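Stelent Opens Sign-Ups for Its Fall Towel Drive and Folding Days

Saturday, July 15, 2023
By Barrett Benavides

I've been folding towels for 14 weeks now, and I'm thrilled to finally tell you what for! Stelent is opening sign-ups today for our fall Towel Drive, which starts in September at our hall on Urner Street. If you have spare towels in the closet (and who doesn't?), we want them washed, folded and on their way to somebody who'll use them.

Last year we passed along 337 towels. They went to the Gekus shelter, to two swim clubs and to a lot of families setting up a first apartment. This year we're adding something new, which is Folding Days. You come in, you grab a green-topped table, you work through a box, and you go home knowing how to get a bath towel onto a narrow shelf. I'm the one teaching it, so please be patient with me — I learned from my grandmother and I still do the corners her way.

People always ask me where to start, and my answer is to start with the ugly part. A towel that comes to the table in a bundle needs to be opened up before you do anything clever with it. Find a corner, any corner, and follow the edge along to the next one. Don't try to fold your way out of a crumple. You'll only fold the crumple in, and then you've got a lump in the middle of your stack that leans all winter.

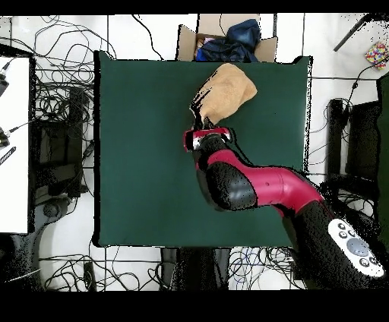 Denise wanted to know if she could skip all that and just shake the towel out, the way her mother did on the back porch. Sure she can! I shake mine too when there's room. At a Folding Day we'll be standing pretty close together, though, so I'd ask everyone to lay the towel down and smooth it with the flat of the hand. It's quieter and your neighbor keeps her coffee.

Now for the fold itself. We use a plain square fold for the drive, nothing fancy. Bring the short ends together, smooth it, then fold again until you've got something close to a square. Look for the woven bands near the ends, because they're the best guide you'll ever get. If the bands run straight, your fold is straight. A tan terry towel with a thick loop won't ever lie as crisp as a dish towel, and I've stopped fighting it. Tuck the care label in if you can. If it pokes out a little at the corner, leave it, the shelter folks like being able to read it anyway.
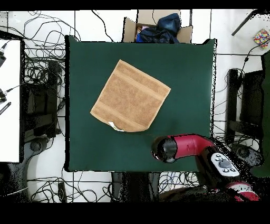 Strazds told me over lunch that thirds beat halves every time, and that anybody who folds in halves has never owned a linen closet. We went back and forth on it for most of a sandwich. I'll give thirds this much: they're lovely for bath sheets, and if you want to fold that way at your own table I won't stop you. For the drive boxes I'd still like squares, so the stacks match and the lids close.

A word about those boxes. Plain brown cardboard is fine, and please leave the flaps open when you hand one over so we can see what's inside. Dark things and light things can travel together as long as they're clean. We do get jackets and bags mixed in with the towels, and we'll set those aside for the coat rack at Gekus. You don't have to sort anything before you come.

We have room for 194 people across the Folding Days, and each session runs two hours. It's free. Kids are welcome with a grown-up, and I promise the little ones are better at washcloths than I am.

Before you fold, give each towel one last look. Spread it out flat on the table and check both sides, the bands and all four edges. Loose loops are fine, you can snip those. A hole bigger than a quarter means it goes in the rag pile, and the animal rescue takes those gladly.
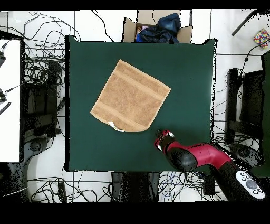
How to Sign Up

Stop by the Stelent front desk on Urner Street, or call and ask for me. Let us know if you'd rather stand or sit — we have both kinds of tables. Drop-offs are open now, with a limit of 5 boxes per household until we get more shelves up.

Comments

Marlene K.
Do you take beach towels? I have a mountain of them and they're all from the nineties.

towelguy_pete
Thirds. Strazds is right.

Barrett Benavides
Marlene, yes please, bring the mountain! Pete, I'm saving you a seat next to Strazds.

Joanie
Is there parking behind the hall or only on the street?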